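Presadton Household Sorting Trial: progress report to the Genitz Fund
Reporting period: second quarter, to end of June
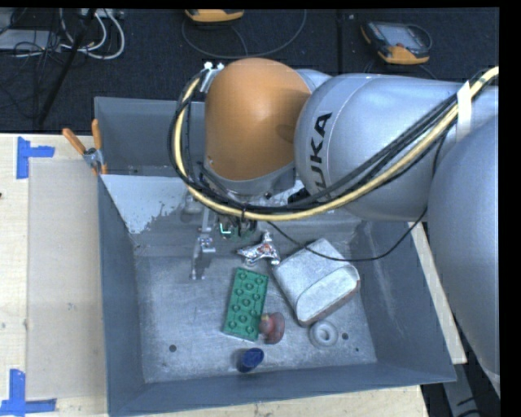

Figure 1. Open grey metal bin on a wooden tabletop.

1. Collection
Of the 398 households invited, 254 returned signed consent forms and were issued with food waste caddies. Collections run fortnightly on the Mavromatis route. Two rounds were missed in May owing to a vehicle fault and were not rescheduled.

2. Contamination
Plastic film remains the main contaminant. Loads are weighed before and after hand picking, and both weights are entered in Fulo. The April entries were keyed in the wrong unit and have been corrected.

3. Staffing and spend
Damian Cieślak took over route supervision in May. Spend is within budget on all lines except liners, where the unit price rose after the first order. We request approval to move the underspend on printing to cover this.

4. Next period
Six streets on the eastern side will receive revised leaflets. Resident interviews start once the question set is agreed with the Fund. The draft is attached as Annex B.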